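About us

Pliteck is a small research company working on how robot hands should behave around ordinary household things. We were set up by Kathleen Hayes after the Kavholm project came to an end, and there are now 8 of us sharing one floor with a practice kitchen.

Our main method is called Skulanari. Instead of planning a whole reach in advance, the robot makes a short move, checks the view from its wrist, and corrects before moving again.

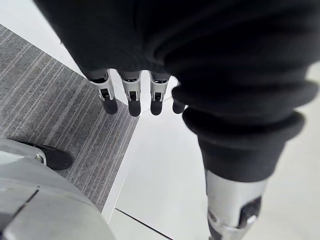
Skulanari depends on the wrist view because a head camera often loses sight of the fingers during a reach. Our hands wear a black fabric covering, and its folds can fill a good part of the picture, so the method has to work from whatever is left, often little more than the rubber fingertips and the floor under them. Carpet and glossy white flooring look very different from that close, and we train on both.

In our last round we ran 201 reaches at the kitchen counter and sink. Roughly 80 per cent ended with the fingers where we wanted them. Most of the misses came in the final correction, when the hand was moving too slowly for the check to pick up a change.
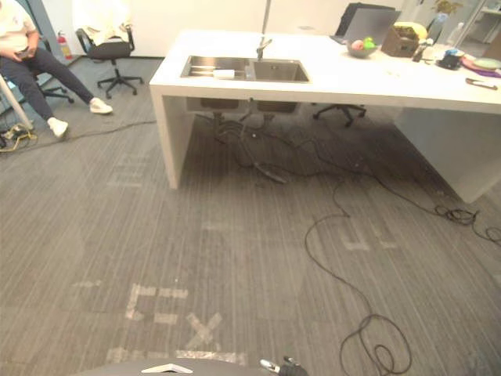

We are now shortening the gap between checks and repeating the same reaches. The results will go into a report with our partners at Szczepańska, who are testing the method on a different hand.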